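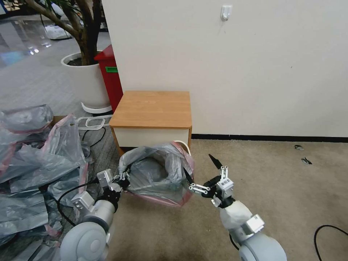 Home | Office guides | Downloads | Contact

Section 2: Fitting the liner

I've lined more wire baskets than I care to remember, and most of the trouble comes from rushing the first bit. These steps are for the small Brosa basket and the thin grey liners with the pinkish rim.

1. Pull one liner off the heap and find the coloured edge. That's the open end.
2. Hold the rim on both sides and ease it apart until you can see right down inside.
3. Give it a gentle shake to let some air in – the bottom corners like to cling together.

Caution: these liners are thin, so go easy with rings and long nails.

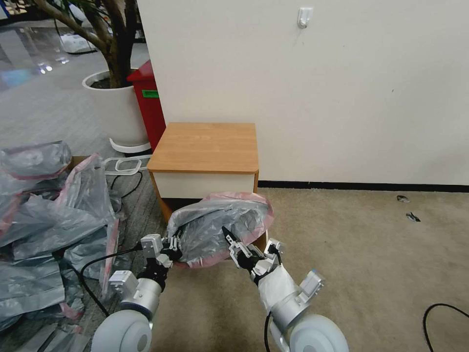

4. Keep both hands on the rim and lower the bag into the basket. I do mine on the carpet next to the little cabinet, well clear of the cables.
5. Fold the spare plastic over the top wire all the way round, then press the bag down into the corners.

Note: our spares come in packs of 30 from Hettiarachchi. Fadi Boutros keeps 2 packs by the planter, so ask him before you order more!
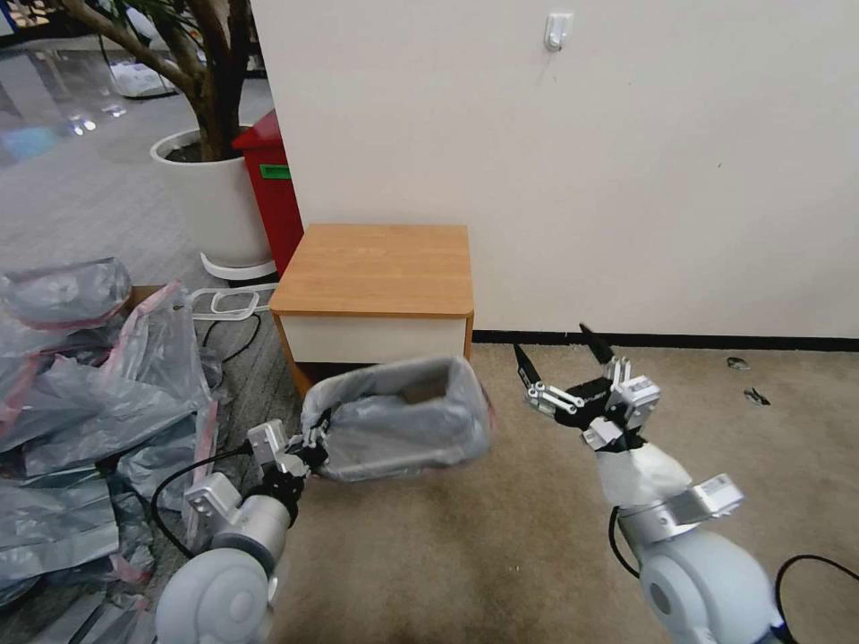

What if the liner keeps slipping down inside the basket?

Fold a deeper cuff over the rim, and if there's still slack, tie a small knot in it on the outside. Italo Colombo swears by a big bulldog clip, but I find it gets in the way when you're emptying.

Related guides
Emptying and tying off
Looking after the office tree
Which bin for what?

Contact Esten office services | © Esten | Back to top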